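Ticket 141 -- Wrist view stalls during hand-guided demos
Component: Orkurell teleop client
Site: Jenirholm, cell 2
Reported by: Usa Prasertsri
Status: Fixed, watching

Problem: while I drive the arm through the pouch task, the wrist stream freezes for up to 300 ms, mostly when the gripper comes down close to the red case. Joint data keeps logging. The saved demo then has repeated wrist images against moving joints, and the trainer rejects it.

Steps: start a recording, lower the open gripper over the case, hold, close, lift. Stall shows up on the way down.

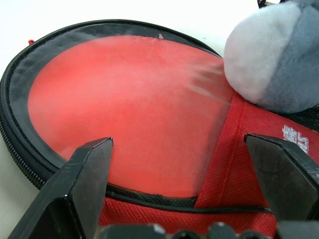 Swapped the camera cable first. No change. Moved the leader arm to another USB port -- no change either. Dropping auto exposure to a fixed value cleared most of the stalls, so the driver was lowering its rate when the view filled with one bright surface.

The remaining stalls lined up with disk writes. Set the recorder to buffer in memory and write at the end of each demo. Two sessions since then, no rejects.

Open items: the fixed exposure is set by hand and is lost on restart. Needs to go in the Cekonmont launch file. Old demos with repeated images are still in the June folder; do not train on them until they are filtered.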